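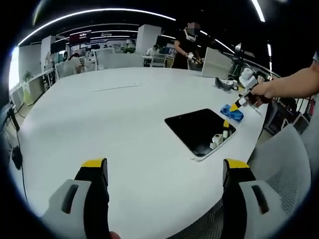

Blue cloth on the white table, tablet still in place.

Print this post
E-mail this to a friend

I have been keeping notes on how to clean a shared white tabletop, mostly for my own use. White shows everything: pen, coffee rings, the gray film that builds up where forearms rest. A previous note covered the sprays. This one covers the cloth.

The cloth is a plain microfiber, sold as Pruto, in packs of 3. I bought 43 of them in September by misreading the order form and have 39 left. It goes on the table dry for dust, then slightly damp for marks. Damp means wrung out until it stops dripping, then wrung once more. A wetter cloth leaves streaks that only appear under strip lighting, usually after the bucket has been put away.

Order of work matters more than product. I start at the far side of the oval and pull toward me, overlapping each pass by half a cloth width. The curved edge gets a separate pass with the cloth folded over it – the underside of the lip collects more grime than the top. Tablets should be switched off and moved before anything damp goes near them. If one has to stay put, I work up to its border with the dry side only.
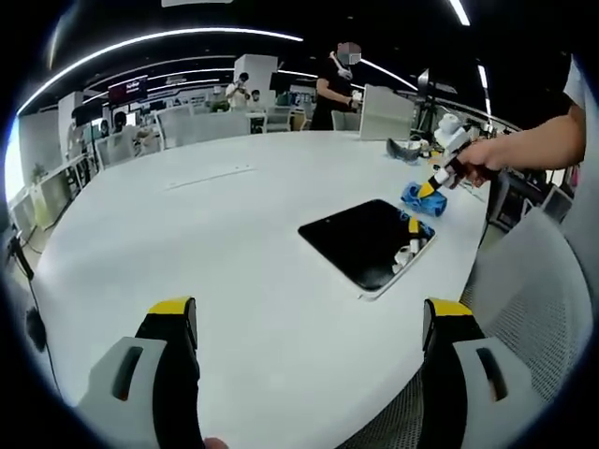

Does a seam in the tabletop need a different method?
Run a folded corner of the damp cloth along the seam in one direction, then follow with a dry corner. Scrubbing back and forth packs the crumbs in tighter.

I tested two cleaners on the same type of surface. Tedex removed dry-erase ink in one pass but left a faint haze that needed buffing. Pladgate left no haze and took four passes on the same ink. For weekly work I use Pladgate at half strength and keep Tedex for the ink. Neither goes on a screen.

Cloths are washed on Friday at low heat, no fabric softener. Softener coats the fibers and the cloth starts pushing dust along the table. Next note: chair casters, and whether the Sampaio brush is worth the shelf space.

Print | E-mail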